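# Facilities and Operations Forum › Automation › General

## Thread: Are machines ready for routine upkeep of shared work areas?

**Rerbridge_Ops** – original post

Our office has been asked to provide a written opinion on whether any part of daily upkeep in our shared areas may be assigned to a machine in the coming budget year. The duties under review are clearing tables, returning books and small items to shelves, handling flowers and other table settings, and emptying bins. Floor cleaning is excluded, as we already use 2 floor machines and are satisfied with them.

I would ask members to reply with direct experience where possible. Sales literature is not needed. We have a sufficient supply.

**stockroom_lead**

Our site completed a trial in August. The machine was assigned one table and one shelving unit for 8 weeks. It returned boxed items to the shelf at an acceptable rate. It did not handle soft items well, and staff were required to finish the work on most shifts. We did not renew the agreement.

I would advise the original poster to separate "pick up" from "put away" in any written opinion. The first is much further along than the second.

**Vereo_Maintenance**

I must respectfully disagree with the previous reply. A trial of 8 weeks on a single table says very little about the current state of the field. The systems now being trained learn from people performing the work by hand with a gripper tool, and the range of items they can manage has grown considerably. Our own department supports a training area of this kind, and the items placed out for practice are ordinary ones.
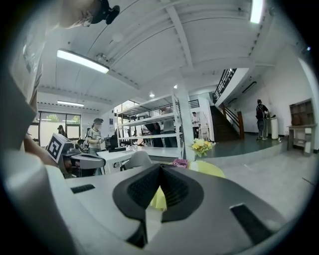
*Training area, general view. Book and yellow flowers on the covered surface, hand-held grippers at left and in front.*

A book and a bouquet are a fair test. One is flat and stiff, and the other bends and bruises. I would not have proposed the bouquet 5 years ago. I consider it a reasonable goal at present.

**stockroom_lead**

A reasonable goal is a different matter from a finished capability. The grippers in your photograph are hand-held, and the original question concerned a machine working without assistance. May I ask whether the bouquet has been moved by a machine alone, and how often it was undamaged afterward?

**Vereo_Maintenance**

That is a fair request. Under machine control, our best result with cut flowers was 5 acceptable placements in 10 attempts. An attempt was marked as failed if any stem was bent or if the bouquet came to rest outside the marked area. Books were acceptable in 8 of 10. I do not claim that either figure meets a service standard.

**Rerbridge_Ops**

Thank you. These are the first figures I have received that include a definition of failure. May I cite them with the department's name removed?

**Vereo_Maintenance**

You may.

**zukauskas_bldg**

I write on behalf of the building services group at Žukauskas. Our concern is the room more than the gripper. Our areas have stairs, raised sections and people crossing at all hours. A machine that performs well at a table must still reach the table. Our safety office required a clear lane on both sides of the work surface, and we lost seating as a result.

Please include floor space in your cost estimate. Ours was left out, and the correction was not well received.

**Zastar_user**

Has anyone priced a fixed arm at a sorting table, with staff bringing items to it? It would avoid the stairs entirely.

**stockroom_lead**

We did. Carrying the items to the arm took longer than shelving them directly.

**Vereo_Maintenance**

That would depend on the volume – ours is high enough that a fixed station remains under review.

**Rerbridge_Ops**

My draft will recommend no change for table clearing and flowers, and a limited trial for books and boxed items on the ground level only. Bins remain open, as no reply has addressed them. Members with experience in that area are asked to post before the draft is submitted.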